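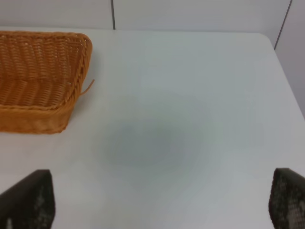 Bellell will open a second day for its indoor market starting in May, after vendors asked for more selling time and the town agreed to keep the hall heated and staffed through the afternoon. The market has run on Saturday mornings only since it moved out of the old freight yard.

The added day will be Wednesday. Doors open to the public at 2 p.m. and close at 7 p.m., which the town says is meant to catch people on their way home from work. Saturday hours stay the same.

The hall on Naidoo Street has space for 30 stalls. Most of them are taken on Saturdays by growers, bakers and people selling household goods such as baskets, brushes, linens and pottery. The Wednesday market will start with the same floor plan, but vendors will not be required to sign up for both days. Those who already hold a Saturday stall get first choice of the same spot on Wednesday. Any stalls left after that go to new applicants in the order the forms come in.

Stall fees on Wednesday will be lower than on Saturday for the first season. The town has not set a fee beyond that and says it wants to see how many shoppers come before it does. Fees cover the table, one electrical outlet and trash pickup. Vendors who need cold storage will have to bring their own, as they do now.

Food sellers and craft sellers will no longer be split into separate aisles. Under the current layout, food is along the north wall and everything else is in the middle of the hall, and several craft vendors told the town that shoppers often buy their vegetables and leave by the side door without walking the rest of the floor. The side door will become an exit for emergencies and deliveries only, and shoppers will come and go through the front.

That change drew some objections at last month's public meeting. Shoppers who park on the Drutar Avenue side said they would have to carry their bags around the building. The town said it will mark 2 short-term spaces near the front entrance for loading and will look at the parking again at the end of the summer. A request for a covered walkway along the west wall was turned down as too expensive for this year's budget.

Rules on what can be sold are also being tightened. Handmade goods must be made by the seller or by someone in the seller's household. Resold items will be allowed at a small number of stalls near the back, and they will have to be labeled as resold. Until now the rules have said only that goods should be "of local interest," a phrase the market office said was hard to enforce. Basket and furniture sellers will be asked to list the material on the tag, along with whether a piece was made locally or brought in. Secondhand goods need no label beyond the price.

The loading dock will be closed for almost two weeks before the first Wednesday market while the floor is repaired. Staltex, the contractor hired for the work, will also replace the dock lights and widen the ramp so that hand carts can pass each other. Saturday vendors should unload at the front of the building during that time and have their vehicles moved before doors open. The rest of the hall will stay open during the repairs.

Bus service will not change right away. The Drutar Avenue bus stops a block from the hall on weekdays and runs past the market's closing time. On Saturdays the nearest stop is still the one by the library. Bicycle racks now kept behind the building will be moved next to the front steps when the side door closes to shoppers.

The town will also try out a shared checkout table on Wednesdays for vendors who do not take cards. Shoppers would get a slip at the stall, pay at the table and go back with a receipt to pick up what they bought. Vendors would be paid by the town at the end of the day, less the card processing charge. Taking part is optional, and the table will not run on Saturdays.

Applications for Wednesday stalls are available at the market office and at the front desk of the town hall. Vendors with a Saturday stall do not have to fill out a new form, but must tell the office in writing if they want to keep their place for the second day. The office is open on market days until the hall closes.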